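How Do You Teach a Robot to Tidy Up?

Think about the last time you learned to do something with your hands. Perhaps it was tying your laces, or cracking an egg without getting shell in the bowl. Somebody probably showed you. They might even have put their hands over yours and moved them, so that you could feel how it went.

Robots can learn that way too! It is called learning from demonstration. A demonstration is just a grown-up word for showing.

For a long time, if you wanted a robot arm to do a job, you had to write down every tiny movement. Turn this joint a little. Turn that joint a bit more. Stop. Close the fingers. It worked very well in factories, where the same part turns up in the same spot all day long. But homes and schools are messy. If the block is a hand's width further to the left than yesterday, a robot that only follows its list will close its fingers on thin air.

So people started showing robots what to do, lots of times, and letting a computer program look for the pattern.

Two ways of showing

The first way is to take hold of the robot. Some arms have a setting where the motors go easy and you can push the arm about, like leading somebody in a dance. You move it to the block, you close the gripper (that's the robot's hand), you lift, and off you go. All the while, the robot is keeping a record of how much each of its joints is bending. Later it can play the whole thing back.

The second way is remote control. You sit or stand somewhere else and hold a controller. Move your hand forward, and the robot's hand goes forward. Squeeze, and the gripper squeezes. People who work with robots call this teleoperation. "Tele" comes from a Greek word meaning "far off", and it's the same "tele" you find in telephone and television.

Remote control has one very handy extra. The robot doesn't have to be a real one! You can steer a robot that lives inside a computer, in a pretend room called a simulation. It's a lot like a video game, only the computer works hard to make things fall, slide and bump as they would in real life. If you knock over the furniture in there, you press a button and everything jumps back to where it was.

The drawer job

Let's look at one task properly. It is called Dralik, and it happens in a simulation. There's an arm, a table, a small chest of drawers and a little red block. The job sounds easy: get a drawer open and put the block inside it.

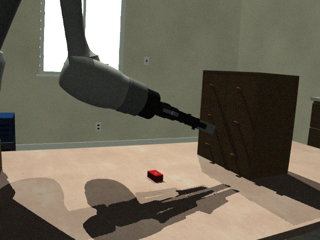
Try doing it yourself at home, very slowly, and say out loud each thing your hand does. You'll be surprised how long the list gets. You have to reach for the knob without bumping it. You have to grip it. You have to pull straight back, because a drawer pulled sideways gets stuck. Then you let go, and you need to move your hand clear before you go anywhere else, or you'll catch the knob and shove the drawer shut again. And you haven't even touched the block yet!

You do all that without thinking. A robot has to have every bit of it in its examples.

When a person steers the arm through the drawer job, the computer saves two sorts of things, over and over again, many times a second. It saves what can be seen, as a row of still pictures like the pages of a flick book. It also saves what the arm is doing: the bend of each joint, and whether the gripper is open or closed. One complete go, from start to finish, is called an episode. A good episode of the drawer job might have 190 of those little moments in it.

One go isn't enough

Imagine you had only ever seen one dog, and it was small and brown. Would you know that a big white one was a dog as well? Robots have the same trouble. If every episode starts with the block in the same place, the program may decide that the place is what matters, and pay no attention to the block.

So the people doing the steering change things. They start with the block nearer, or further away, or turned a bit. The people behind the Dralik task made 150 episodes to begin with, and they kept going until they had 1046. That's a lot of drawers.

They keep some wobbly ones, too. Suppose the gripper misses the block, backs up and has another try. You might think that go should be thrown away, but it can be really useful. It shows the robot how to get out of a muddle. A robot that has only ever watched perfect goes may be completely lost the first time something slips.

What does the robot learn?

When all the episodes are ready, they go into a learning program. The program looks at a moment from an episode and guesses what the arm should do next. Then it checks what the person did at that moment. If its guess was a long way off, it changes itself a tiny bit and tries again. It does this again and again, often for hours, with nobody steering at all.

After that comes the exciting part. The controller is put down, the block goes somewhere new, and the robot has a go by itself. It may not get it right. It might stop a little too high and pinch nothing, or let go before it reaches the drawer. Then the people look at where it went wrong, and record more episodes of exactly that bit.

The hardest part to get right is often letting go. Open the fingers too soon and the block lands on the table. Push too low and the gripper bumps into the drawer. A person steering by remote control can't feel the edge of the drawer as you would with your own fingers, so they have to go mostly by looking, and they often slow right down for it. 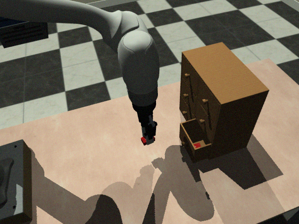

Try it: be the robot, be the teacher

You need a friend, a scarf for a blindfold, a small block or a rubber, and a box without a lid. Clear some space so there is nothing to trip over.

1. One of you is the robot. Sit at a table and put on the blindfold. Your thumb and one finger are your gripper, and you may not use the rest of your hand.

2. The other one is the teacher. Put the block and the box on the table, a little way apart.

3. First, teach by hand. Hold the robot's wrist gently and guide it to the block. Say "close" and "open" when it's time. Do this 3 times with everything in the same place.

4. Let the robot try alone, with the blindfold still on. How close did it get?

5. Now move the block and let the robot try once more. (This usually ends in giggles.)

6. Swap over and teach by remote control. No touching this time, only words: left, right, forward, back, up, down, open, close.

Which way was quicker? Which way made the robot feel more sure of itself? Write down the words you wished you'd been allowed to use.

Words to know

Gripper: the part of a robot arm that takes hold of things.

Joint: a place where the arm can bend or turn, like your elbow.

Demonstration: showing how something is done.

Teleoperation: steering a robot from somewhere else.

Simulation: a pretend place inside a computer where things behave very much as they do in the real world.

Episode: one whole go at a task, saved from beginning to end.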